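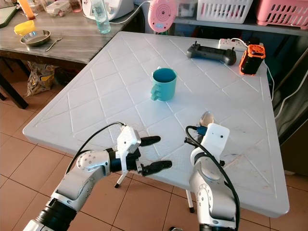
Teal mug on a white table

Frequently Asked Questions: Birth Chart Consultations and the Foundation Course

The Lalline School of Astrology offers private birth chart consultations and a Foundation Course for beginners. The questions on this page are those most often received by the Readings Office in Rankin. Please read the relevant section before writing to us.

CONSULTATIONS

What is a birth chart consultation?

A consultation is a private conversation between a client and a reader about the client's birth chart. The chart shows the positions of the Sun, the Moon and the planets at the time and place of birth. The reader explains the main features of the chart and then turns to any subject the client has named on the booking form.

How long does a consultation last?

A standard consultation lasts 60 minutes. Clients who arrive late will be seen for the remainder of their appointment. If a reader is late, the full time will be given.

What information do I need to provide?

We require your date of birth, your place of birth and your time of birth. The place should be the town or city where you were born, even if your family lived elsewhere. Please give the time exactly as it appears on your record and state whether it is morning or evening. Do not adjust it for daylight saving time or convert it to another time zone. The office makes these corrections when the chart is drawn.

What if I do not know my time of birth?

A consultation is still possible. Without a birth time, the reader cannot give a rising sign or place the planets in houses, and the position of the Moon may be uncertain. The reader will work from the signs of the planets and the aspects between them. Many clients are able to obtain a time from the records office in the place where they were born, and we ask that you try this first. An estimate such as "shortly before breakfast" may be entered in the notes, but it will not be treated as a recorded time.

My chart places my Sun in a different sign from the one I have always read. Is this an error?

Usually it is not. The Sun does not change signs on the same calendar day each year, and printed horoscope columns use fixed dates for convenience. People born near the beginning or end of a sign may find that the calculated chart disagrees with the column. If you believe your birth details were entered incorrectly, write to the office and the chart will be checked.

Which zodiac and house system does the school use?

All charts are drawn in the tropical zodiac. Whole sign houses are standard. Clients who are used to the Placidus system may ask for it on the booking form, and the reader will bring both charts to the appointment.

May I request a chart for another person?

You may request a chart for your own child under the age of majority. For any other person, including a spouse or partner, the office must receive that person's written consent. The same rule applies to relationship readings, for which 2 signed forms are required — one from each party.

Can a reader tell me what will happen?

No. Readers discuss themes, timing and tendencies as they are understood in astrological tradition. They do not predict events, and they will not answer questions about length of life, the outcome of a pregnancy, lottery numbers or the result of a court case. A consultation does not replace the advice of a doctor, lawyer or financial professional.

Are consultations recorded?

An audio recording is made only if the client asks for one when booking. It is sent to the client by email and deleted from our system once receipt has been confirmed.

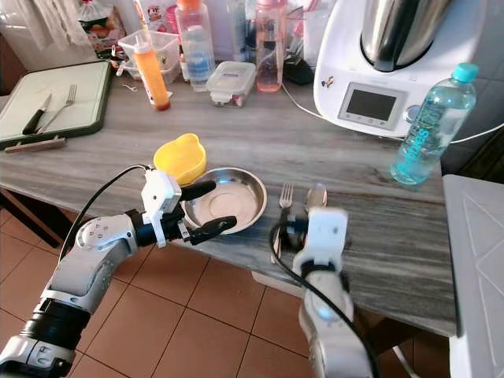 Lalline Readings Office
Page Editor

THE FOUNDATION COURSE

Who may enroll?

The Foundation Course is open to any adult. No previous study is expected. Students should be comfortable reading a table of figures and should have regular access to the internet, as all lessons are delivered online.

What does the course cover?

The course begins with the signs, the planets and the houses. It continues with the major aspects, the lunar nodes and the basic use of transits. In the last part of the course, students prepare a complete written delineation of a chart supplied by the school. Synastry, horary and electional astrology are taught at a later level and are not included.

What does it cost?

Tuition is $597. This includes all lessons, the printed workbook and the marking of assignments. It does not include the ephemeris, which students purchase for themselves. Any edition calculated for midnight is acceptable. Noon editions cause confusion in the exercises and should be avoided.

When does the course begin?

A new class begins each October. Applications received after the class is full are held for the following year unless the applicant asks for the fee to be returned.

Do I need special software?

Students are given access to Pruvness, the school's chart program, for as long as they are enrolled. It runs in an ordinary web browser. The first assignments must nevertheless be calculated by hand, and a chart printed from Pruvness will be returned unmarked if it is submitted in place of hand calculation.

Is the course suitable for someone who reads horoscopes only for pleasure?

Yes. A number of students enroll for this reason and have no wish to read for others. They complete the same assignments as everyone else. Students who prefer not to be marked may register as auditors, in which case no certificate is issued.

Does the certificate allow me to practice?

The Foundation Certificate confirms that the holder has completed the course. It is not a license, and holders may not describe themselves as readers of the Lalline School.

THE CLARECK COLLECTION

What is the Clareck Collection?

The Clareck Collection is the school's library of almanacs, ephemerides and teaching texts. It holds 2,108 cataloged items. Most are in English. The older almanacs are fragile and may be consulted only in the reading room in Rankin.

May I borrow from it?

Current students may borrow modern titles by mail and are responsible for return postage. Members of the public may use the reading room by appointment but may not borrow. Pencils only, please. Photography is permitted for private study if no flash is used.

Does the library accept donations?

The library accepts almanacs and ephemerides in sound condition. We regret that we no longer have shelf space for general Sun sign paperbacks or for loose newspaper columns. Please send a list before sending any books — parcels that arrive without notice may be returned at the sender's expense.

FEES, CHANGES AND PRIVACY

How do I change or cancel an appointment?

Reply to your confirmation email and state whether you wish to move or cancel the appointment. Changes made before noon on the day before the appointment carry no charge. After that time the full fee is due, except in cases of illness or bereavement.

Does the school reschedule appointments during Mercury retrograde?

No. Appointments, classes and deadlines continue as usual. Clients who would rather not be seen during a retrograde period should choose another date when booking, as the normal cancellation terms will apply.

Who can see my birth details?

Your details are seen by the reader assigned to you and by the staff who draw the chart. They are not used in teaching without your written permission. You may ask at any time for your chart and notes to be removed from our files.

How do I make a complaint?

Complaints should be made in writing to the Readings Office, with the date of the appointment and a short account of the matter. Your letter will be acknowledged and passed to someone who was not involved in the reading. Disagreement with an interpretation is not in itself grounds for a refund, although the office may offer a second appointment with a different reader.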